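4. Entering a name in the Ultow Register

4.1 Before you begin, have the child's full name ready in the spelling that will be used at registration. Ultow holds 3,730 given names and compares each new entry with all of them.

4.2 Select New Entry and type the first given name. Further given names go in the second box, separated by a single space. A field accepts no more than 38 characters, including hyphens.

Note: Accents are kept as typed. Farías and Farias are treated as two separate surnames.

4.3 Choose the ranking list. The Kotmont list is updated each April and shows the 125 most frequent names for girls and for boys. Names given fewer than nine times in a year are left out of the published tables – they remain searchable by registered users.

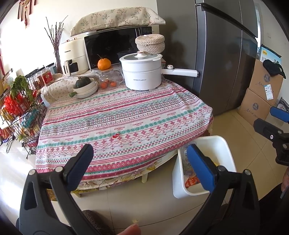 4.4 Select Compare. Spelling variants are shown together unless Exact Spelling is ticked.

Caution: Deleting an entry also removes its variants and any notes attached to them. Deleted entries cannot be restored from the Prendanberg archive.

4.5 Select Save. Corrections to a published name should be sent in writing to the register editor, Arvo Tuominen, by noon on Thursday.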